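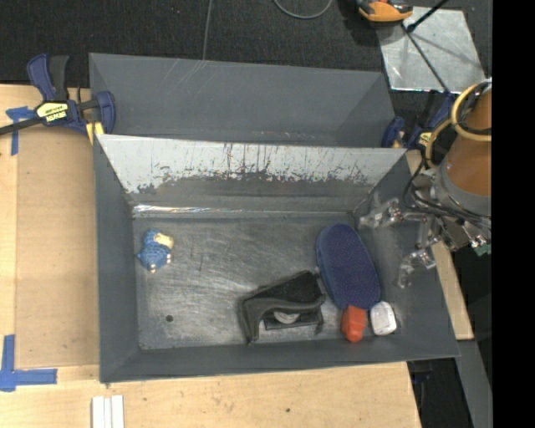 Scratched bins for sorting small things, replace or keep?

Posted by Larasati Pillai
I use big gray open bins on a wooden table to sort toys and desk things before they go to the school sale. The floor of the bins is scratched all over, and the surface is chipped at the slope on the back. Must I buy new ones, or can I still use them?

Prasetyo Lau
You can keep using them if the scratches are only on the surface. Pass an old cotton sock over the floor and the slope - if it catches on something, there is a sharp place. Sand this place lightly with fine paper, wipe out the dust and try again with the sock. For soft toys I would put a towel on the bottom. I have done so for 3 years.

Herman Ngui
Buy new, it is not so expensive.

Endang Pangaribuan
I agree with Prasetyo about the sock. Please look also at the edge where the color changes, there the chips can come off and stick to plush. If they come off by your fingernail, brush them all away before you put anything inside. I did not paint mine again - the new paint was gone by February.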